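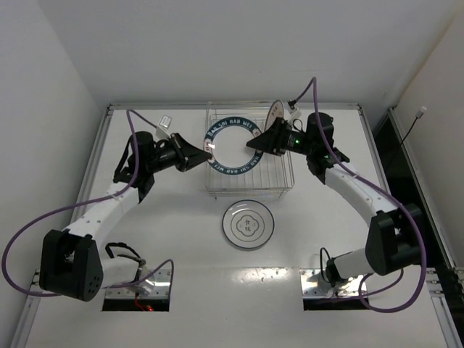 Harvey Gill reckons the slow drain on the Prultik trays is down to the paper and has nothing to do with the water. He ran the same starch-sized sheet at his end and saw the wash rate halve after the second change. I had been blaming the hardness. His point is fair and I should have tested the paper by itself first.

December, bench notes, wash and dry trials on the Nesum prints.

Stock: offcuts from the damaged portfolio, plus the new Forsyth rag for comparison. All pieces cut to the same size and numbered in soft pencil on the back, bottom left. Number 11 was torn at the corner before it went in, so ignore the corner when reading the edge measurements.

09.40 Trays filled from the cold tap and left to stand. Conductivity meter checked against the standard and reading slightly high, as it has since the probe was changed. Correction written on the lid of the case.

10.15 First pieces in, face up on the support mesh. Old stock floated for longer than I expected before it took up water. A light mist of alcohol and water on the back sorted that out. The Forsyth sank at once.

10.45 First change. Wash water from the old stock was the colour of weak tea. Forsyth water clear. Kept a jar of each on the windowsill, labelled.

11.30 Second change. Colour well down, but the old stock now has the slippery feel Harvey described -- size softening on the surface and, I think, blocking the mesh underneath. Lifted the mesh and rinsed the underside. Drainage improved straight away, then slowed again before the tray was empty. That fits his account better than mine.

12.20 Out of the water and on to blotters. Interleaved with the Horkumeck non-woven, smooth side to the paper. The rough side left a faint texture on the last batch and I don't want a repeat.

Drying: 2 stacks, one under boards with weights, one under felts only. Blotters changed after an hour and again before leaving. Room humidity was 78 per cent at lunch, too high for this work. Dehumidifier turned up and the door kept shut.

Next morning. Weighted stack flat but still cool to the touch in the middle, so back under with fresh blotters. Felt stack dry at the edges and cockled along the grain. Number 11 worst of the lot. The felts alone are not enough in this weather, and I would not use them on anything that matters until the room is drier.

pH of the old stock came up after washing but less than hoped. Surface readings only, three spots on each sheet, and the spots disagree with each other more than I like. Cold extraction to follow on a spare offcut.

To do:
Repeat with the starch size removed first, warm water, one sheet only.
Order blotters -- the thick ones.
Recalibrate the meter properly and stop relying on the note on the lid.
Send Harvey the drain times, including the run that went wrong.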